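Reading time: 4 min

Monday, April 6, 2026

I came to the lab before eight because I wanted the quiet. The building was still locked on the river side, so I went around by the bicycle stands and entered through the loading door. Coffee, then the logs from the weekend.

The planner had stopped again in the night run. I expected a collision check, as in the last two cases, but this time the message was a timeout from the grasp server. I read the log three times, slowly, with a pencil. The request was sent, the answer was computed, and the answer was then thrown away as too old. The answer was 105 milliseconds old and our limit is 103. I do not remember who chose 103. I asked Tomomi when she arrived and she said she thought it was me, in September, when we moved everything from the old machine to Kulon. I looked in the history of the file. It was me. The comment I wrote beside it is only "ok for now."

I could simply make the limit larger, and I think many people would do it. But the left arm and the right arm share the same clock topic, and if one of them accepts old poses, the other will plan around a place where its partner is no more. Minoru explained this to me last year with two rulers and an eraser, and I still think of the rulers. So I left the number alone and looked for where the time goes.

It goes to the segmentation step. When two things lie side by side on a light background, the mask comes out as one piece, the code splits it, checks the split, does not like it, and splits again. There are 14 tries allowed. Most of the time it uses one or two. In the bad requests it used all of them and then returned the first one anyway! I was a little ashamed, but also glad, because a mistake of this kind can be repaired in one morning.

It was not one morning. I changed the loop so that it keeps the best split and stops when the score does not improve. I wrote a small test with saved masks from the Endum set, and the test passed. Then I ran the complete replay, 888 requests, and went to lunch with Nanami. She told me that her sister has moved to Kamata and has a balcony now. We had the soup with barley. I should write down that I spoke English for the whole lunch and did not once search for a word, except "gutter."

After lunch the replay was finished and no answer was too old. Hatsue said a replay is a replay, and that I must try it with the arms before I write anything in the report. She is right, and she is always right about this, and I do not enjoy it.

We began with the left arm only, the right one enabled but holding its place. I set the speed to a quarter and kept one hand near the stop button. The target for the first test was the green block, with the marker lying next to it on the plate, because that is the pair where the old mask made one long object out of two.

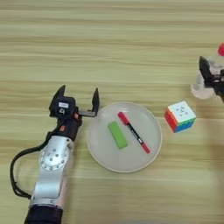 What I still do not like is how the planner chooses the side of approach. It prefers the path with the least wrist rotation, also when this brings a finger very near to the rim. Toshiko suggested a small cost for being close to any raised edge, and she drew the curve for me on the back of a delivery note. I put the note in this diary so I will not lose it. The cost must be soft, or the planner will refuse every plate and we will be back to the complaints from Flulcombe.

Tomorrow: add the edge cost, ask Minoru to review the loop, and replace the comment "ok for now" with a real sentence. Also measure the clock difference between the two arms again, warm and cold. I have only the cold numbers.

I left at half past six. It was still light, and I walked as far as the second bridge before taking the bus. At home I tried to explain the masks to my mother on the telephone and I did not have the words for it in our own language. I said "cutting the picture" and she asked if I am using scissors at work.

Buy pencils.

Contact | © 2026 | Back to top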